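Subject: Re: [touring] Taking bikes on the coach to Gutoden

On the evening of the 11th, Kasun Debnath wrote:

> Hi all,
>
> Four of us are planning to ride from Gutoden back to Skitunby in June, 717 km by the route I've drawn so far. The coach firm will take bikes in the hold, but only if they're "fully covered", and they won't say what counts. Has anyone done it lately? I don't want to spend £109 on a padded bag that I'd then have to post home before the first pedal stroke.
>
> Also, is the gravel past Odukoya rideable on 32 mm tyres, or should I stick to the main road?
>
> Kasun

Hi Kasun,

Yes, I did it last year, and I'd go again tomorrow if my knees were up for it! Lovely ride, bit of a faff getting there.

> Has anyone done it lately?

The driver we had wanted the chain and the pedals covered and wasn't fussed about the rest. We'd turned the bars, dropped the saddles and taken both wheels off, and he looked faintly disappointed that he had nothing to tell us off for. Get there early though. The hold fills up with pushchairs and by twenty past six they were already stacking cases on the side where bikes usually go.

> I don't want to spend £109 on a padded bag

Don't, then. I had one for years and it lived on top of the wardrobe. A cheap roll of clear plastic from the decorating shop does the job, and staff are much nicer about a bike they can see (my wife's theory, but I've come round to it). Pipe lagging on the top tube and the stays first, then plastic over that. Take the rear mech off and tuck it inside the triangle – it's one bolt and it saves a lot of worry.

> is the gravel past Odukoya rideable on 32 mm tyres

Mostly. The first stretch after the bridge is fine, hard-packed and quick. Then you get a long climb where it's loose and I walked a fair bit of it, swearing. If it's been raining I'd take the main road as far as the Skalura turning and join the track there. You miss one nice view and a café that was shut anyway.

Water's the other thing. There's a tap at the church and then nothing until you're down the other side, so carry more than you think.

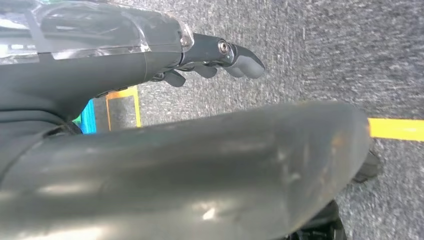 On the wrapping itself, do it in sections, with one piece for the forks, one for the main triangle and one for the back end. Leave it a bit baggy or you'll never get it round the awkward bits. The clear cover on that dark grey arm is pretty much how my forks looked: taped seams, folds all over the place, the plastic stopping short at the narrow part. It doesn't need to be neat. Bring a spare half roll of tape and a blunt pair of scissors, and keep both in your hand luggage. Mine went in the hold inside a pannier and I ended up opening everything at Gutoden with a door key.

Shout if you want my route file, it's got the campsites on it.

Anatole Gaillard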